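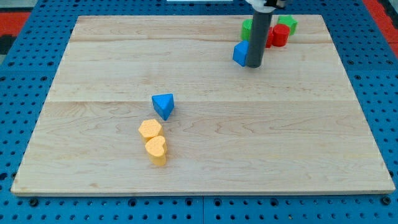

Photo: Olturier Stock Library

Our offensive coordinator left for a team on our schedule. How much do we have to change?

Posted 2019-06-20 in Football > Coaching > Amateur and Semi-Pro
Asked by third_and_forever

I'm the head coach of Serrano, an adult amateur team in a league you have not heard of. I took the job two seasons ago after the previous head coach stopped answering his phone. In April our offensive coordinator told me he'd accepted the same position at Wastitz, who we play in the second game of the year and quite possibly again in the playoffs, assuming one of us makes the playoffs. He was decent about it. He shook my hand, gave back his whistle, and kept the only complete copy of the playbook, which he says he wrote and which is in fact mostly in his handwriting.

We gained 3,934 yards last season. I know this because he put it in the email announcing his departure. We also went 5-7, and that part he left out.

My problem is that everything we do on offense is his. The formations have his names. The sideline signals are his, including the one where you pat your stomach for a screen pass. He knows that our left tackle leans back when it's a pass and that our quarterback licks his fingers before anything deep, because he spent two years yelling at them about it.

I've promoted our receivers coach to coordinator. He is keen. He's sent me a new playbook of his own that he put together with a diagramming program called Trirkia, and it has more plays in it than we have had practices. The players opened it and I haven't heard from several of them since.

So:

Do we throw out the whole offense, or change the words and keep the plays?

If we keep the plays, what does he really know that hurts us?

And do I have any claim on the old playbook? The club paid for the binder.

We practice twice a week, attendance varies with the weather and with people's wives, and the season opens at the end of August.

gap_integrity

I coached defense for a long time in leagues like yours and was once on the other side of this, when we hired a guy away from a team we hated and thought we'd stolen the crown jewels. We spent most of a week on his old team's signals. We had a player on our sideline whose whole job was to watch theirs and shout. He shouted "screen" correctly on the second series, our end was so pleased that he ran straight past the tackle, and they got a screen for a first down. After that we told him to stop shouting.

Knowing the play and stopping the play are separate skills, and amateur defenses usually have a shortage of the second one. Keep your plays. If you swap the whole offense you will be fooling eleven people on his side and eleven on yours, and yours have to snap the ball.

What I would change, in this order:

The snap count. This is the one that can really hurt you. If you've been going on the same count for two years, he'll have his front four leaving early all afternoon. Get comfortable with a second and third count by the end of July and use the long one on the first third-and-short you see. With any luck he'll have told them to jump, and you get five yards for nothing.

The signals. Keep your motions and change what they mean. Patting the stomach can be a run now. Better still, have two people signaling and decide each quarter which one is live. You'll need something to tell the players which one, and it has to be simple enough for a guard. We used hats. It worked until the live signaler took his hat off during the anthem and forgot to put it back on.

Words called at the line. If the quarterback shouts a color and everyone knows it means run to the right, pick new colors. Don't get clever with it. I've seen a team switch to state capitals and then have a long discussion, with the play clock running, about the capital of Missouri.

The formation names can stay. He can't hear the huddle.

As for what he knows: the plays are the least of it. Every offense at this level has the same inside run, the same sweep and the same pass to the tall guy. He knows your people. He knows who gets tired and who hates being hit early, and what you personally call on third and long when you're nervous. Go through last year's film (if you have it, and if somebody didn't film it from behind the snack stand) and write down what you ran on third down by distance. If it was the same thing most of the time, fix that first. I would bet my lawn chair that it was.

The tackle and the quarterback can be fixed too. For the finger licking, have him do it before every snap. He'll have very clean fingers.

One more thing about your new coordinator. Take his playbook away from him. Be kind. Ask him to choose 12 plays he would be happy to run in the rain with a backup quarterback, and put those next to the old ones you're keeping. When the players can run them in their sleep he may have one more. He'll sulk, but all coordinators sulk, and it's better to find out in June how he does it.

olddoublewing

Change everything. We lost a coach to a rival and changed NOTHING and got beat 41-6. He knew every play.

In fairness we also got beat 38-0 by them the year before, when he was on our side.

clipboard_emeritus

I'll take the playbook question, as the first reply was too busy with hats.

I was secretary of a league for several years and this came up more than you'd think, generally in an email with a lot of capital letters. I'm not a lawyer. But ask yourself what you would get if you won. You'd get a binder full of plays that he already has in his head, drawn in handwriting you describe as his. He won't forget them when he hands it over. Meanwhile your club would have spent money it presumably needs for field rental on proving that it owns a picture of a sweep.

If he was a paid coach with a written agreement, read the agreement. If he was unpaid, and I suspect he was paid in sandwiches, you probably have no paper at all and are arguing about manners. So use manners. Write him a short friendly note and ask for a copy. Say the players would appreciate it. In my experience most coaches who wrote a playbook are dying for somebody to ask for a copy of it. He may even send it with notes, and I would read those notes very carefully, as they'll tell you what he thinks of your personnel.

Check your league rules too, on two points. Some leagues make coaches wait before joining another club in the same division, though I never saw one enforce it. And some have a rule about film exchange. If yours does, Wastitz has to send you their games, and once he's played his opener you'll have a game of his new offense to look at. I'd put money on it looking very familiar. You know his habits as well as he knows yours, and I notice your post has nothing in it about that. What does he call when he's backed up on his own goal line? When does he lose patience with the run? You stood next to the man for two years.

I do disagree with gap_integrity on changing the line calls by the end of July with everything else. Twice a week with patchy attendance isn't much. Almost 15 practices is what I'd expect you to get with a full offense present, and I'm being generous. Do the snap counts first. If those are shaky in August, leave the rest alone until after the opener and put the new signals in that week, when they're fresh in everyone's mind and there's no time for word to get around. Players talk. At least one of yours will still be having a beer with him.

third_and_forever

Thanks, all. Wrote to him last night asking for a copy. He sent back the entire thing scanned, with a cover page and a dedication. Our third-and-long call is on page one, circled, with the word "always" next to it.

New coordinator is down to 31 plays and says that's his final offer.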